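April, evening

Rain until noon, then clear. I got up at 6 and did the seed trays before breakfast. The tomatoes are up, all but the row nearest the window, and the leeks look like grass clippings. I gave them water and turned the trays around.

Took the bus to Ludelitz to see about the bread oven. The man at Nowicki says the firebrick I want has gone up again and he can't hold the old price past the end of the month. I told him I'd take enough for the floor now and worry about the dome later. They will deliver to the gate but not up the path, so that means the wheelbarrow. I should fix the tire first. It has been soft since fall.

Bought rye flour at the mill shop, two bags, and a new scraper. The old one is bent and leaves a ridge in the dough. Lunch was soup in the place by the station. Too much salt, but the roll was good, with a dark bottom crust that I have not been able to get at home in the gas oven. I think it's the heat from below. That's the whole argument for building the thing.

Back by 3. Fed the starter and it was slow, probably the cold kitchen. I moved it next to the boiler and it had risen well over the rubber band by supper. I'm going to try a wetter dough this time and leave it overnight in the pantry. Last week's loaf was tight and gray in the middle, and I cut it too soon on top of that. 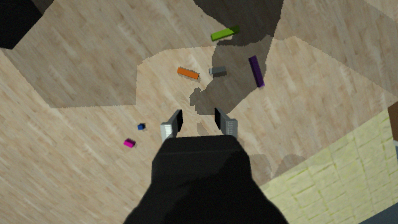
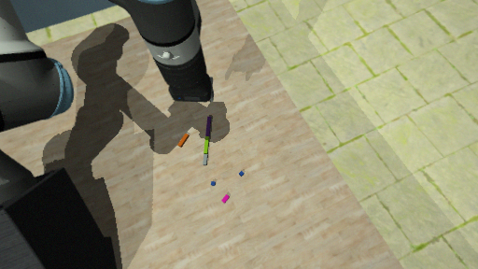 Spent an hour on the drawing for the oven base. If I make it the width in the Drusier plans it will block the cellar window, so I have to either turn it sideways or bring it forward onto the grass. Sideways puts the door facing west, into the wind. Forward means digging about 10 inches down for the footing, and that corner is full of roots from the old plum. I marked both positions with string and will look at them again in the morning from upstairs.

The neighbors burned brush again and the wash smelled of smoke, so half of it has to be done over. I brought in the sheets and left the work pants out.

Letter from Povby about the water meter. They want to read it between 8 and 12 and someone has to be home. I called and got the recording. Will call again.

Mixed the dough at 9. It was sticky and hard to handle even with wet hands, and I added a little flour at the end, against my own plan. Covered it with a plate. The pantry was cold enough that I could leave the door shut.

My back is sore from kneeling with the string. Need to buy: yeast for the white loaf, lamp oil, a tube for the wheelbarrow tire. Bed early.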